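Can a robot arm clear a dinner table yet, or is it still years off?

Posted by Radymyr Kovalchuk in Home and Workshop Tech, Vadcombe Community Help
Thu 20 October
761 views

My mother is finding it harder to clear up after meals, and my brother is convinced that we should wait a bit and buy her a machine. He has been sending me clips of arms folding towels and loading dishwashers. I run a small joinery shop in Condcombe and the only automation I know is a feeder that does one thing all day, so I am not the right person to judge.

What I would like to know is whether anything can do the ordinary jobs in a house. I don't mean hoovering. I mean plates and bowls off the table, ornaments moved so the surface can be wiped, that sort of thing. She has a lot of ornaments. If the answer is no, I would sooner spend the money on someone coming in for an hour or two.

I would also be interested to hear from anyone using an arm in a small workshop for tidying or fetching, as opposed to a fixed job.

3 replies

Netholm_Pete

No. Get the person in.

Bench and Kettle

I write practice tasks for household arms, nearly all of it in simulation, so I can give you a longer answer than Pete, though I end up near the same place.

It depends on the job, and people lump very different jobs together. I would split your list like this.

1. Crockery on a table. This is the nearest to being done. A plate or a deep bowl has a shape the software can deal with, and there is usually a rim to take hold of. The trouble comes with reach and with everything else in the room. An arm on a fixed base can only get to so much of the table, and it has to keep its elbow away from chairs and plants while it works. The rooms we practise in are furnished for that reason, and a small thing at the far edge of the table is a harder job than a bowl in the middle of it.
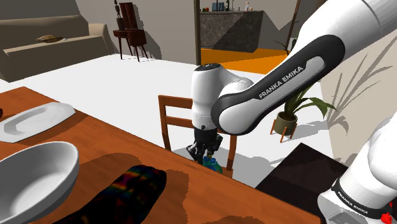 2. Ornaments. Much harder. We ran one task 1,000 times in simulation, picking up a decorated vessel and setting it down again, and 598 of those counted as a success. A person would be cross with themselves for failing once. Knobs, scrolls and thin necks all stick out in places where the fingers want to close, and the software has to choose a spot that is both narrow enough to grip and solid enough to lift by. A two-fingered gripper has no good way of cupping something from underneath, as you would with your hand. On a real shelf you also don't get a second go if it falls.
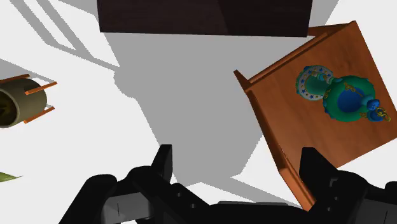 Gripper over the floor, with the ornate vessel on the wooden table (simulation).

3. Wiping the table. Fine if it is bare. If the arm has to move things first, you are back to number 2.

4. Anything where she is in the room. I would not do it. The arms we use are meant for labs and workshops, and I would want somebody trained standing by with a hand near the stop button.

One more thing about the clips your brother sends. Look for whether they are speeded up and whether someone out of shot is steering. Neither is cheating, but it changes what you are looking at. And a good result in simulation does not carry straight over to a real kitchen. Friction is different, the light is different, and real bowls have gravy in them.

So for your mother, not yet. I would look again in a few years and not spend anything on it before then.

Nordin Joinery Supplies

Answering the workshop part only. We have had an arm for 4 years, and it is good at taking blanks off a stack and putting them in the machine. The stack has to be in the same place every time. When one of the lads leaves it a hand's width to the left, the arm closes on air and stops, and somebody has to go over and reset it.

We tried it on tidying the bench at the end of the day and gave up. Offcuts are all different shapes and it kept grabbing the glue bottle. I was told a camera and newer software would sort that out, but the quote was more than I wanted to pay to have a clean bench – a broom does it in ten minutes.

If you want to see ours running, we are having an open morning in November and you would be welcome. Ring the trade counter first as parking is tight.

Radymyr Kovalchuk

Thanks all. I have shown this to my brother and he is still sending clips, but we have found a lady who can come in on weekday evenings. I might take up the offer of the open morning. Is it all right to bring him along?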